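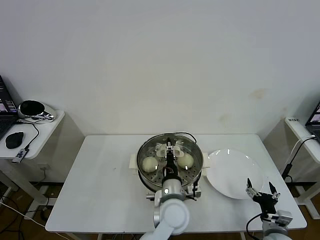

# Nallon (PC) review

Nallon is a side-scrolling action game from Grosau, a small studio whose last release was the puzzle game Nulcombe. It was directed by Misaki Aoki, who also did the sound. You play a courier named Voß who has to carry a sealed letter across a flooded city before the locks are opened. I played it on PC with a controller and finished the story on normal, then went back for some of the side routes on hard.

The moving is the best part. Voß runs, slides and throws a hooked line that catches on almost any ledge. Letting go early gives you more height, letting go late gives you more distance, and the game leaves you to work that out in the first district. By the third I was crossing whole screens without touching the ground. The colour of the water tells you how fast it's rising, so there's no timer on screen.

Fighting is weaker. You get a short blade and a parry, and the parry window is generous enough that I stopped using anything else. Most guards have the same 2 attacks from start to finish. The bosses are better, particularly the lock keeper, who drains and refills the arena while you fight her. The last boss goes on too long and there's no checkpoint between his phases. I lost an evening to him.

Each district hides up to 100 stamps, which you trade for upgrades at the post offices. Longer line first, then the second health bar. The rest can wait. I wouldn't bother with the blade upgrades at all.

The map needs work. It doesn't mark doors you've already tried, and you can't add your own pins. In the Old Exchange, where half the rooms look alike, I ended up keeping notes on paper.

Performance was steady apart from the harbour at night, where it dropped frames whenever it rained. The October patch notes say this was fixed and on my machine it wasn't. Turning reflections down to medium sorted it out. Keys can be remapped, text can be made larger and there's a colour-blind setting for the water. Subtitles are on by default, but they don't name the speaker.

There's an arcade mode as well, which strings the rooftop sections together and scores you on speed. My best so far is 2253 on the harbour course. The online boards were mostly empty when I checked.

If you like movement games, buy it. If you're mainly after the combat, wait for a sale.

**Score: 80**

**Good:** the line, the lock keeper fight, arcade mode

**Bad:** the map, repeated guards, final boss checkpoint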